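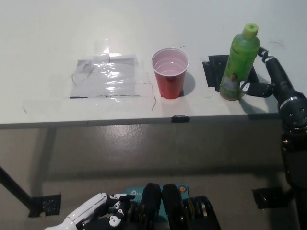

Red cup and green bottle on the white table.

Eirlys Prothero
Members are asked to keep open cups off the shared tables at Clurkelside. Water should stay in capped bottles.

Dénes Bognár
I respectfully disagree. A cup that is partly filled presents little risk.

Eirlys Prothero
The tape and plastic film must also be considered. The request stands until January.

holst_2
Seconded.

Contact | © Clurkelside Forum | Back to top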